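# Cheesecloth or nut milk bag for straining yogurt, and how do you get the cloth clean again?

Posted in Kitchen & Preserving · January

I have been making yogurt at home since the fall and I want to start straining it so it comes out thick. My first two tries went badly. The first time I used a paper coffee filter in a sieve and it clogged after an hour. The second time I used the cheapest cheesecloth from the grocery store, one layer, and most of the yogurt went straight through into the bowl.

I make it in a Kohlhase yogurt maker, the one with the single big tub. I get a bit under half a gallon per batch. I use whole milk and a spoonful from the last batch as the starter. The yogurt sets fine, so I don't think that part is the problem.

What I would like to know:

- What kind of cloth do I need, and how many layers?
- How long should it strain, and does it have to be in the fridge the whole time?
- How do I wash the cloth so it doesn't smell? The one I used smelled sour even after it went through the washing machine with the towels.
- Is there anything to do with the whey besides pour it out?

I don't want to buy a strainer tub if I can avoid it, as my fridge is small and I have no shelf for another single-use thing. There are two people in the house and we eat yogurt most mornings.

– milkjug_dokthorpe

---

**plainflour**

The grocery store stuff is usually a very open weave, and one layer of that won't hold yogurt. It is sold for things like bouquet garni or covering a bowl. Cheesecloth is graded by number, and the higher the number the tighter the weave. Look for grade 90. If the package doesn't give a grade, hold the cloth up to a window. If you can see clear square holes, fold it at least four times before you use it, or don't bother.

I use butter muslin, which is finer again and is sold with cheesemaking supplies. One layer is enough for yogurt if the yogurt is fully cold and set. That matters more than people think. Chill the batch overnight before you strain it. Warm yogurt is loose and a lot more of it goes through the cloth.

What I do:

1. Wet the cloth and wring it out. Dry cloth soaks up yogurt and then it sticks.
2. Line a sieve or colander and set it over a deep bowl. Leave at least two inches between the bottom of the sieve and the bottom of the bowl, or the yogurt ends up sitting in its own whey.
3. Spoon the yogurt in gently. Don't stir it first.
4. Fold the corners over the top and put a small plate on it.
5. Put it in the fridge. Two hours gives you something a little thicker than store yogurt. Four to six hours is Greek style. Overnight gives you a soft cheese you can spread.

Yes, keep it in the fridge the whole time. Some people strain on the counter for the first hour. It goes faster, but it also keeps getting more sour.

For the amount you are making, cut the cloth bigger than you think. Mine are squares of some 24 inches. I bought a long piece and cut it up, and I didn't hem the edges, which was a mistake. Loose threads came off in the yogurt for the first few batches. Run a zigzag stitch around the outside, or fold the edge over once and sew it straight if you don't have zigzag.

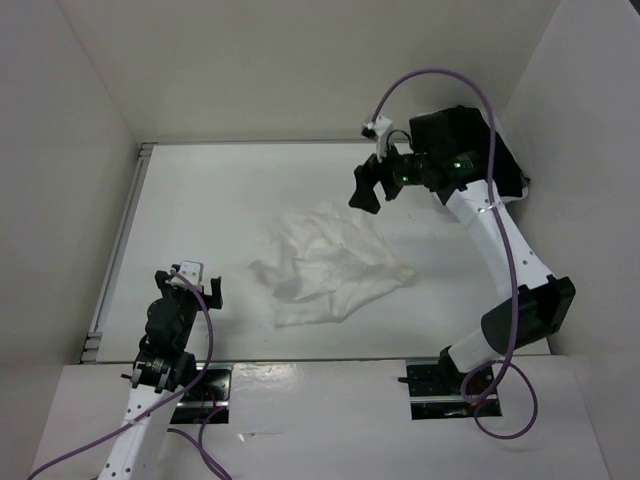

*768 words · 4 min read*

About the smell. Milk protein is what you are fighting, and hot water sets it into the cloth the same way it cooks an egg. So the order goes cold first, hot later:

- Rinse in cold water right away, inside and out, until the water runs clear. Rub the middle part between your hands, as that is where the curd gets into the weave.
- If it still feels slick, soak it in cold water with a splash of white vinegar for half an hour. I don't measure the vinegar.
- Then wash it in hot water with a little plain dish soap, or washing soda if you have it. Rinse that out very well.
- Boil it for five minutes in a pot of clean water before the next use, or right after washing. Either is fine.
- Hang it up to dry all the way. Don't fold it damp and put it in a drawer.

Don't put it in with the towels. Detergent with scent gets into thin cotton and stays there, and then your yogurt tastes like it. Fabric softener is worse. It coats the threads and the cloth stops draining properly. If yours has been through with softener, I would use it for dusting and start with a new one.

Also skip bleach. A cloth that has gone a bit yellow at a corner or along a fold is still usable. Color doesn't tell you much. Smell it when it is dry. If it smells like nothing, use it. If it smells sour when dry, boil it again, and if it still smells sour after that, throw it out.

Mine last about a year each with two batches a week. They get thinner in the middle and then one day a hole opens up.

---

**ridgeline48**

I went the other way and use a nylon nut milk bag. Mine is from Fetevetti but I don't think the brand matters. It has a drawstring, so I hang it from a cabinet knob over a bowl for ten minutes to get the first rush of whey out, then move the whole thing to the fridge in a colander.

Good points: it rinses clean in a minute and it dries fast. No loose threads. It holds a half-gallon batch with room left over.

Bad points: the seam along the bottom catches curd and you have to turn the bag inside out to get at it. The fine mesh ones also drain slower than muslin. Mine takes closer to eight hours for Greek style. You can't boil all of them either, so check the label. I use water just off the boil and let it sit.

For a small fridge, try this. Use a tall pitcher and clip the bag over the rim with clothespins so it hangs down inside. It takes up the same space as a carton of milk and you don't need a colander at all. The whey collects in the bottom. Just don't fill the bag so far that it touches the whey.

On whey, I get almost a quart from each batch. Uses that have worked for me:

- Bread, in place of the water. It browns a little faster, so check it early.
- Cooking rice or oats. Use half whey and half water or it is too sour.
- Pancakes, in place of buttermilk. Add a bit less than the recipe says, as it is thinner.
- Soaking beans overnight, then drain and cook in fresh water.

It freezes fine. I don't put it on plants. I tried it on the tomatoes and it smelled and brought in flies.

---

**stitatia_kitchen**

any clean thin cotton works. old pillowcase, flour sack towel, a man's handkerchief if it is big enough. I have never bought cheesecloth. boil it first and don't use anything that was washed with dryer sheets

also you can skip straining if you add dry milk powder to the milk before you heat it. half a cup to a half gallon. it isn't the same as strained but it is thick enough for breakfast, and there is no whey to deal with

and if you over strain it just stir some whey back in

---

**milkjug_dokthorpe** (original poster)

Thanks, all three of you. I looked at my cheesecloth against the window and could nearly have put a pencil through it, so that explains the second batch. I also do use softener with the towels.

I have ordered a yard of butter muslin and will hem it before I use it. In the meantime I boiled a flour sack towel and strained half a batch through that, using the pitcher and clothespins. It took six hours and came out thick, with very little lost in the whey. I did have to use four clothespins because two of them slid when the bag got heavy.

The towel came clean with the cold rinse and no vinegar. It is hanging over the shower rail now.

I will try the whey in bread next. If anyone knows whether to cut back on the salt when you do that, please add it below.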